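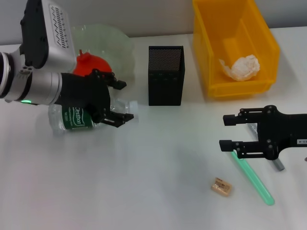
White tabletop, east bench.

Grirholm Textile Workshop – Notebook entry
October 14, 2022
Entered by: Mihret Mekonnen
Subject: Weld-blue dye trials, second series

The second series on the Vallevov wool was begun this morning with lot 2443. The fleece had been scoured and spun before delivery, and the skeins were tied in four places with cotton as set out in the workshop method. Each skein weighs 100 grams. Two skeins were held back undyed and placed in the sample drawer.

Mordant. Alum was used at the same strength as in the first series. The skeins were entered at room temperature and the bath was brought up slowly over one hour, held for a further hour, and left to cool with the lid on. Anwara Munasinghe asked that the cooling period be recorded in full this time, as the first series gives only "overnight." The skeins entered the cooling stage at 9:40 and were lifted at 3:15.

Weld bath. Dried weld from the Issa plot, 200 grams, chopped and soaked. The first extraction was a clear strong yellow. Chalk was added in small amounts and the color deepened at once. A second extraction from the same plant matter was noticeably weaker and has been kept in a separate jar for pale shades. It should not be mixed with the first.

One skein came out uneven, with a paler band near one of the ties. The tie was too tight. Colleagues are asked to use a loose figure eight and to check it after wetting, when the yarn swells. The skein will be overdyed, and the band may or may not show under the blue. It has been labeled so that it is not used for the lightfastness cards.

Indigo vat. The vat was prepared by Dušan Charvát according to the fructose method. It was slow to come into condition. By noon the surface had a coppery film but the liquid beneath remained more blue than green, and a test strip gave a thin gray-blue that rinsed out almost completely. Additional lime was stirred in and the vat was left covered. A second strip at 2:30 was satisfactory.

Three dips were made over the weld yellow. One minute gave a leaf green, two minutes a darker green with some blue at the cut ends. The third dip was left for five minutes and is too dark for the Stustadness order. Severyn Marchuk prefers the two-minute result. I would choose the one-minute – the client's old border sample is lighter on the reverse, where it has not been handled, but also less yellow than either of ours. The question is open until the skeins have been rinsed and seen in daylight.

Rinsing. The tap water left a slight chalky feel on the last skein. A final rinse with a little vinegar corrected this. Hadi Matar notes that the same trouble occurred in the madder work, entry 3903, and that the vinegar rinse dulled the red on that occasion. No dulling has been observed on the greens so far.

Outstanding:
Lightfastness cards to be cut and mounted in the south window, and left until the end of November.
Rub test on the five-minute skein, dry and damp.
Weld stock is low. Write to Issa regarding the remainder of this year's crop.
The lid of the large steel pot no longer sits flat and loses heat on one side. Use the enamel pot until it is replaced.

The vat was fed and stirred at close of day and should be left undisturbed until the morning check.

M.M.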